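Brasunden Lots — README

Hi, and thanks for downloading this. Brasunden Lots is a small table of land and house listings that I put together by hand, mostly in the evenings, because I was tired of not knowing what a plot in my own part of town was supposed to cost. It's one person's spreadsheet that got out of hand. If you find it useful, great! If you find a mistake, even better, tell me (see the end).

Last updated: 2019-06-16

What's in it

There are 1,000 rows, one per listing. A listing is one plot, one house or one apartment offered for sale by an agent or by the owner. I don't include rentals, and I don't include commercial units, although a few shop-with-flat-above places snuck in and I decided to leave them there. They're marked "mixed" in the type column.

The rows cover three areas: Brasunden proper, the Dakano estate on the east side, and the streets along Brivness Road as far as the old water tower. Past the tower the agents start calling everything "Greater Brivness," which can mean nearly anywhere, so I stopped.

Files

listings.csv — the main table
agents.csv — one row per agency, with the short code I use in the main table
changes.txt — what I fixed and when, in no great order
areas.txt — how I drew the lines between the three areas, street by street

Columns in listings.csv

id — my own number, no meaning, never reused
area — brasunden, dakano or brivness
type — plot, house, apartment or mixed
size_m2 — land size for plots and houses, floor size for apartments (yes, I know, I should have made two columns)
ask_price — the first price I saw in the ad
last_price — the price on the day the ad came down, or blank if it was still up when I stopped
title_doc — what the ad claimed about the paperwork: full, partial, none, or unstated
fenced — y, n or blank
agent — short code, or "owner"
notes — whatever I felt like writing

A word on title_doc, which is the column I get the most mail over. It records the claim in the ad and nothing more. I didn't go to the land office and I didn't look up a single deed. "Full" means the ad said the papers were complete. Please, please don't buy anything on the strength of my spreadsheet.

How I collected it

I read the ads. That's the whole method, really — agency websites, the free paper, the boards outside the offices, and signs stuck in the ground on the plots themselves. For signs I wrote down the details and then called the number to ask for size and price. Most agents were friendly about it once I said I wasn't buying, and a few were friendlier before I said it.

If the same property turned up with two agencies, I kept one row and put both codes in the agent column with a slash between them. This happened a lot on the Dakano estate, where Abeysekara Homes and two smaller offices seem to share half their book. I matched duplicates by address where there was one and by size, price and photo where there wasn't. I'm sure a few pairs got past me.

Prices are all in local currency, as printed. I haven't adjusted for anything. Where an ad said "negotiable" I kept the number and put "neg" in the notes. Where it said "call for price" and they wouldn't tell me on the phone either, the row stays in with a blank price, and there are 82 of those.

Known problems

Sizes are messy. Some agents give a plot in square meters, some give it as "a standard plot," and the standard plot on the Dakano side is smaller than the one in Brasunden. I converted using the local figure for each area (they're in areas.txt), so treat any size with "std" in the notes as a guess.

The owner listings are thin. People selling their own place tend to put up a sign for a while and take it down again, and I only walk the same streets so often.

The Brivness rows are newer than the rest. I didn't add that area until May, so anything to do with how long an ad stays up will look strange there.

The fenced column is nearly useless. I started it with big plans and then mostly forgot to fill it in. I might drop it.

Last thing: the gap between ask_price and last_price isn't a discount. It shows how far the ad moved, and what the buyer paid in the end could be lower still. I don't have sale prices and I don't know how I'd get them.

Questions people have sent me 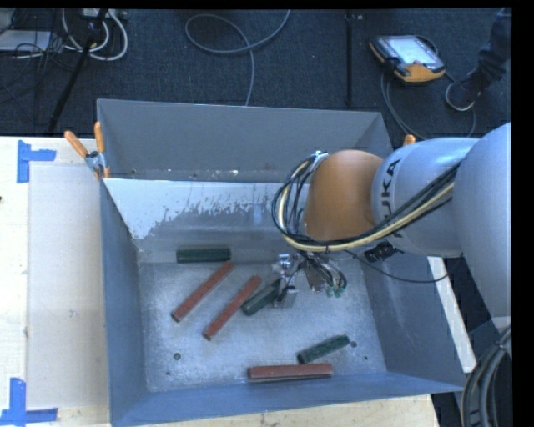 Can I use the table to work out a fair price for my own plot?

You can get a feel for what similar plots are being advertised at, as long as you stick to the same area and skip the rows with "std" in the notes. For a figure you'd put in front of a buyer or a bank, pay a valuer.

Why are there no street numbers?

I took them out before sharing. The street name is in the notes where I had it, and that seemed like plenty when people are still living in a lot of these houses.

Will you add more areas?

Maybe the north side, if my knees hold up. I won't add a place unless I can get at least 50 listings from it, otherwise the averages jump around too much to mean anything.

Using and sharing

Do what you like with it, school projects and blog posts included. I'd love a mention, and I'd love it even more if you'd say which version you used. Please don't sell it.

Sending corrections

Open an issue with the id of the row and what you think is wrong. If you're an agent and your code is attached to something you never listed, put "agent" in the title and I'll look at that one first. I go through everything in batches, so give me a couple of weeks before you nudge me.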